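The Second Pair of Hands
A shared workshop in Caltmont is teaching a home-built arm to do small jobs, one demonstration at a time
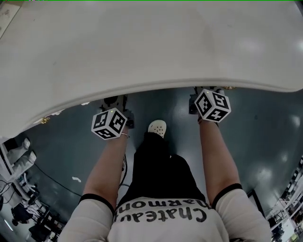

CALTMONT, October 18, 2020 - The arm itself is the least interesting part of Nornine. It has four joints, it was built in a garage over one winter, and for most of last year it could do very little except wave. What changed the project was the decision to stop writing its movements by hand. The members of the Cheetham workshop now record the movements with their own arms, holding a pair of grippers and doing the job as they would do it at home. Each gripper carries a white cube covered in black square patterns, and from these patterns the software works out where the hand is and how it is turned. The cable is the thing everyone complains of. It runs down beside the legs to the floor, and a person who turns around quickly will soon learn about it.

I came to this workshop as a member, before I thought of writing about it. I had a broken lamp and no vise. In my country such places belong to a factory or a school, and I was surprised that here one can pay a fee and get a key. The robot stood in the corner under a bed sheet. When I asked what it was, I received an answer which lasted until closing time.

The first version used stepper motors from an old plotter. They were strong enough but they lost their position when the arm touched something, and the arm continued with full confidence in the wrong place. The second version has proper encoders and a lighter forearm, cut from aluminium tube. Its fingers were printed at the workshop and have the same shape as the fingers on the hand-held grippers. This was argued over for a long time. Some members wanted a better finger on the robot, but a movement recorded with one finger and repeated with another gave poor results, and in the end both were made the same.

In April the group had 400 recordings, almost all of one job: pick up a small part, carry it over the table, put it in a tray. The number is now 1091, and the jobs are more mixed. There is folding of cloth, closing of boxes, and one series with a zipper that I am told we should not discuss.

To record looks easy and is tiring. You must keep the cubes in view, so you cannot let your sleeve or your shoulder come between them and the camera. You must also move a little slower than you want. I did an hour of it and my forearms were sore until the next evening. My recordings were mostly kept. Two were thrown out for what the log calls hesitation, a fair word for it.

The software is called Skilow, and it was written by members in their free time. It runs on a second-hand desktop computer, and a training run goes through the night with the fan at full speed. In the morning somebody loads the result and stands near the stop button. On the day I watched, the arm reached for a wooden block, closed beside it, opened, and tried again from a better angle. The second try was good. The third block it pushed onto the floor.

The cost has been kept low, but the members do not agree on how to count it. The motors were bought new. The computer was a gift, and the power supply came out of a sign. What they want next is a wrist with one more joint, so that the arm can pour. The drawings are taped beside the drill press, with corrections in three colours of pen, and the aluminium for it is already cut.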